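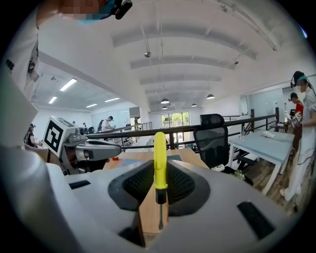

Small workshops have waited long enough for a repair scheme they can afford to join, according to Elikem Boateng, who welcomed the opening of applications to the Brovammont Repair Fund in July.

The fund will offer grants to independent repairers of household goods across the Brovammont area. Cleno and Ojo have agreed to support it for two years. More than 3949 households replied to the consultation, and most asked for repairs closer to home.

Applications close at 8 pm on the last day of the month. Guidance is available from the Drultovix office.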